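Table clearing notebook, student project
October, afternoon session
4 min read

Picking up where Américo left off this morning. He did the gripper pads and the first calibration pass, I took over after lunch. Leonilde has the other bench until five, so we only have the one arm today.

State of things at the start: the calibration file from this morning loaded without complaint. Home position checked against the tape marks. The wrist camera was still on the old exposure setting from the Orkville demo, so I put it back to auto and then fixed it once the ceiling lights were all on. If you change the lights, redo this. Last month we lost a whole afternoon of recordings to someone switching off the row by the door.

The task is the same one we wrote up for the class: dishes and cups go on the tray, towel stays on the table. Each run starts with a different layout, set by hand. The class handout says to "scatter the items naturally," and everyone reads that differently. Américo lines things up. I tend to tip the cups over. Leonilde says the tipped cups are the only layouts that teach us anything, and after today I mostly agree with her.

Recorded 61 runs before the break. I threw out the ones where I bumped the leader arm while resetting, and two where the log had no joint data at the end. The rest are saved under today's folder, in the subfolder "towel." Please don't rename it, the script looks for that word.

Notes on grasping:

The upright cups are easy and I don't want many more of them. A cup on its side is hard when the opening points away from the arm, because the natural thing is to come in from above and close on the wall, and the cup rolls. What worked better was going slower over the last bit and closing with the fingers across the body of the cup, near the base. On the towel it rolls less. Off the towel it will go. 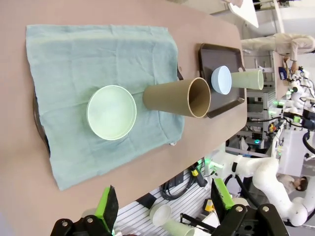

The shallow dish is the other problem. If it sits flat on the cloth there is very little to get hold of, and when I came in low the fingers picked up a fold of towel along with the lip. Did that four times in a row before I raised the approach height. With the higher approach I get the lip and no cloth, but I also miss more often. Asked Américo and he thinks the pads are too thick at the tip. He has a thinner set half printed. I would like to try them before we change anything in the software.

Gripper force: started at the default and lowered it twice. The cups don't need much. At the lower setting the small bowl slipped once during the lift, so I went back up one step and left it there. The value is in the config file with my initials next to it.

Timing: the recorder is set to stop at 900 frames. That was enough for short layouts, but with everything spread out I ran into the limit on the last item several times. I know we agreed on a fixed length for the whole class. I'd still like to bring it up, since the team from Lidville uses a longer one and we will be comparing against their numbers in the end anyway.

Storage: the total for the project is now 441 runs, counting both benches. The Clustasano drive is getting full. Leonilde will move the September data over to the Limsakul machine tonight, so don't start an upload until she has written here that it's done.

After the break I trained a short model on the morning data, mostly to see if the pipeline still works from end to end. It does. Took some 29 minutes. The arm went to the right cup on the first try, stopped above it, and then sat there opening and closing. Same thing on the second try. I think this is from my own runs, where I hesitate above the cup and adjust. Américo hesitates less. We could trim those pauses out, or I could practice more. Probably both.

To do for next session:

- Thin pads on, then recalibrate
- Layouts with the dish on the towel and the dish on bare table, same number of each
- Check the wrist camera screws again, one was a quarter turn loose
- Ask about the 900 limit
- Somebody besides me should drive for at least half the runs

Left the arm parked and the power off at the strip. Key is back in the drawer.

Added at 6:40: Leonilde says the move is running, slower than expected. No uploads before tomorrow.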